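Home Posts Workshop Notes About Contact

Search this site Enter keywords Go

Sorting the bench at Ellatgate

3 April 2025

It has been my intention since July to record how the small consumables at Ellatgate are stored. The matter was raised again by Yesenia Quispe, who spent 25 minutes looking for electrical tape before a repair. I have accordingly adopted an open cardboard box for tape, placed directly beside the dish rack. The black electrical tape is to be kept in the box. The white adhesive tape has been resting on the rods of the rack, and I have yet to settle where it belongs.

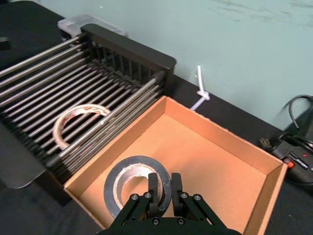
Ellatgate Repair Club — Bench and Stores

Members are asked to return each roll to its place at the close of a session. The rack is a dish rack by design, but its steel rods hold a roll well enough, and I see no reason to purchase shelving.

The glue gun is a separate question. Its cord should be coiled around the body before it is put down — Orlando Grajales prefers a loose cord, and we have agreed to differ.
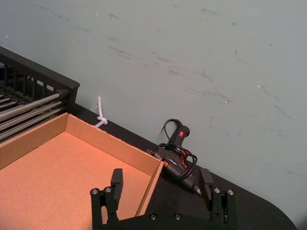

I would also ask that zip ties be gathered up with everything else. A revised stores list will be posted once Socorro Villca has reviewed the two drawers at the Paucar end of the room.

Contact the author | © Ellatgate Repair Club | Back to top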